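Dekville Paper Craft Program
Progress report to the Toprak Community Arts Fund
2024-05-17

Summary

The program is running to plan and within budget. The Tuesday cardmaking group is full, the stamp and die library is open, and we have a date for the end-of-year show in November. One item, the bookbinding course, has slipped and is explained further down.

Cardmaking group

We have 63 people on the roll. Most come for the whole session, though a few drop in for the first hour only. The current block covers heat embossing, ink blending and simple watercolour backgrounds. Masking fluid was on the original plan but it tore the lighter cardstock, so we moved to a 300 gsm watercolour paper for that unit and the results are cleaner.

Members have finished 600 cards so far under the grant. Sympathy and get-well cards go to the Sotley hospital auxiliary, and the rest are kept by the makers. The auxiliary has asked for more blank-inside cards and fewer with glitter, which sheds in the post.

Stamp and die library

The library holds clear stamps, metal dies and 5 embossing folders, bought from Jililix on their schools price list. Loans are for a fortnight. Returns have been good. Two sets of alphabet dies came back with letters missing, and we now store these on magnetic sheets so gaps show up at check-in.

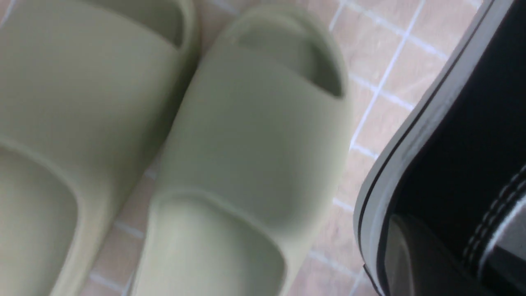
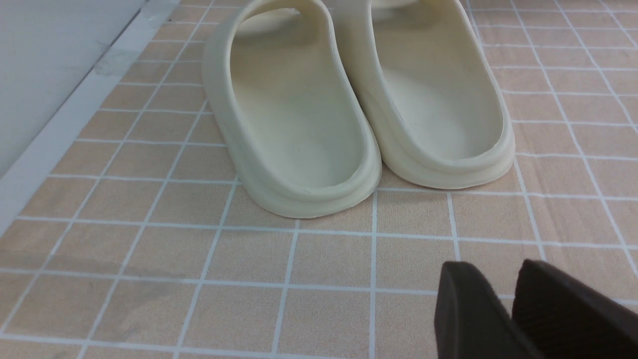
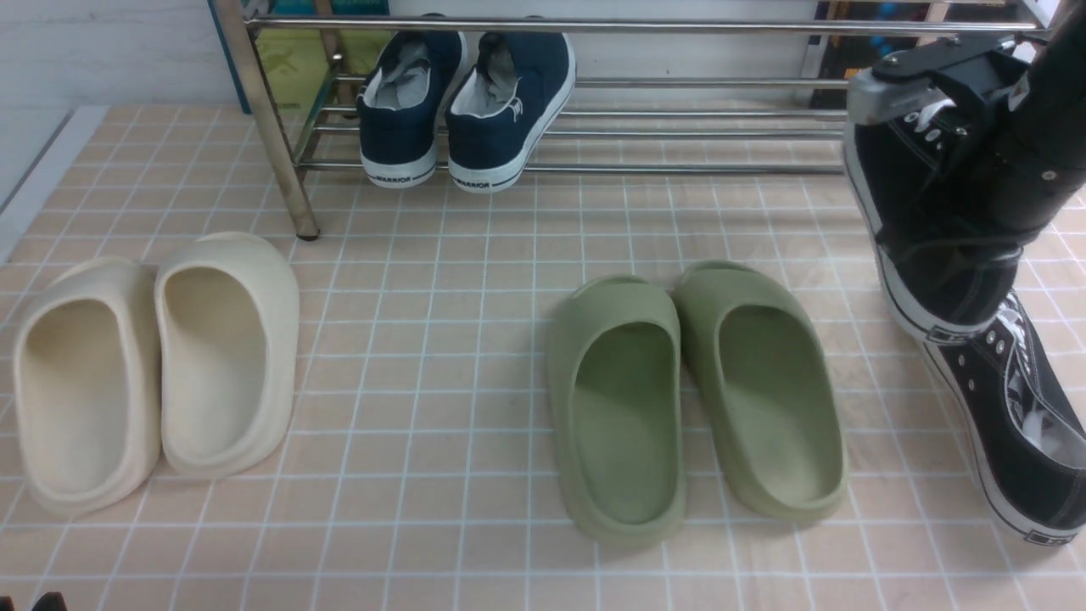 Footwear on the tiled floor.

Bookbinding course

This was due to start in the first quarter. Our bone folders and linen thread arrived on time but the awls were back-ordered, and the tutor was then unavailable. The course will now run as 3 Saturday workshops covering pamphlet stitch, Japanese stab binding and a concertina album. Enrolments are open. The tutor's fee is unchanged.

Spending

Materials are slightly under budget, mainly from buying envelopes in bulk. Room hire is on budget. We would like to move the small saving across to adhesives, where we underestimated how much foam tape a group this size goes through. Please let us know if this needs a formal variation.

Next period

Run the three bookbinding workshops.
Replace the missing alphabet dies.
Start the colour theory unit, using the watercolour swatches already made by the group.
Confirm display boards and table hire for the November show.

Receipts for the period are attached separately. The next report will include the workshop attendance sheets and an updated library list.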